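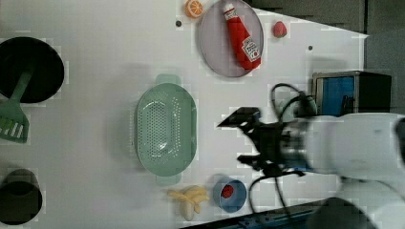

Kitchen table task, Grolham Robot Club: the arm among the toy food and dishes.

Questions we receive often

Who can join?
Everybody from 7 years old. You do not need to know programming before.

When do you meet?
Each Saturday in the Dobson room. We are closed in August.

Why toy food?
The pieces are light and have many shapes — a banana bunch is not so easy to grip like a strawberry. Members learn a lot from this.

Can my child use the arm alone?
No. We work in pairs, and one adult stays near the stop button.

Whom do I ask about fees?
Please write to Hayley Mellor. She answers normally in 2 days.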